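**Ticket 126 — Shared calendar entries missing after mailbox migration**
Opened: 25 March 2020
Reported by: Kipchumba Ogola, Casard Facilities Office
Assigned to: Krešimir Halilović, Usix Service Desk
Priority: Medium

The Facilities Office reports that recurring room bookings made before November no longer appear in the shared calendar. Single bookings are present. The fault occurs in both the desktop client and the web client.

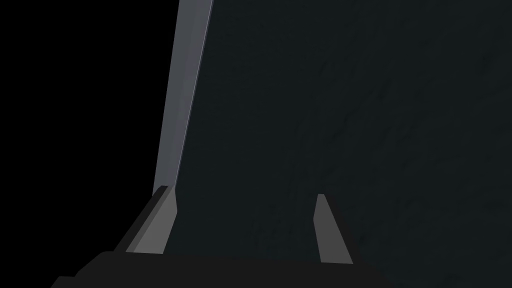
The booking form accepts attachments, and the first check was whether oversized files had stopped the import. Several of the affected entries carry attachments. These were opened from the archive without error. Attachment size was therefore ruled out, and the 2,000 KB limit was left unchanged.

The import log was reviewed next. It lists 300 recurring entries as "skipped — owner not resolved." All were created under the former Wunderlich account, which was closed before the migration.
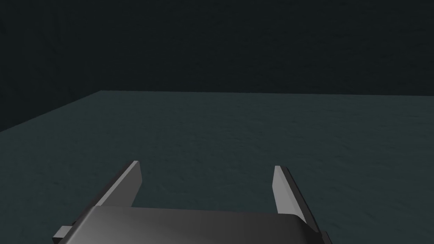
The owner field was remapped to the Facilities Office account, and the import was run again on a test copy. The skipped entries loaded with their original times. Two bookings for the Fular meeting room overlapped and have been referred to Mr. Ogola for a decision.

**Action required:** Written approval from Casard to run the import on the live calendar. Please allow 30 minutes of read-only access.

**Status:** Pending customer reply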